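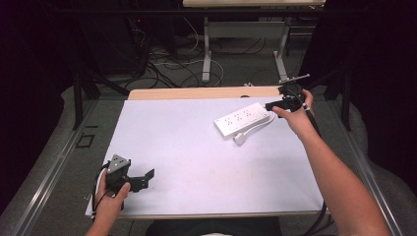 ## 4. Arrival and Site Set-Up, Purlow Loop

Check-in is at the Tevatville gate. Have the reservation number and vehicle plate ready. Revised 7/24/25.

1. Drive to the assigned site and stop short of the pad. The limit on the loop road is posted at the first bend.
2. Check the pad for glass, stakes and low branches.
3. Back in until the rear wheels reach the concrete stop. Set the parking brake and chock both sides.
4. Level the vehicle before lowering the jacks. Use blocks under the jacks on gravel pads.

**Note:** Sites 81 and up have a short pad. Trailers with a slide-out must use the Garcia side of the loop.

5. Confirm that the pedestal breaker is off, then connect the power cord. Turn the breaker on last.

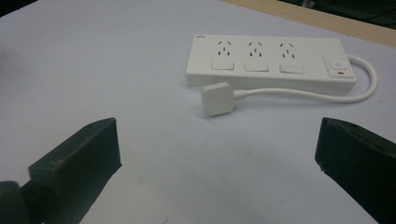

6. Connect the water hose through a pressure regulator. Open the valve slowly and check both ends for leaks.
7. Connect the sewer hose and keep the gray and black tank valves closed until dumping.

**Caution:** Do not leave a hose connected overnight from December until the Ploltstead water line is reopened. Frozen fittings are charged to the site holder.

### 4.1 Vehicles and Tents

Each site allows two vehicles and up to four tents. Tents must stay on the tent pad or the grass directly behind it. Extra vehicles park in the overflow lot, space permitting.

To report a tripped pedestal that will not reset, dial 227 from the gate phone and give the site number.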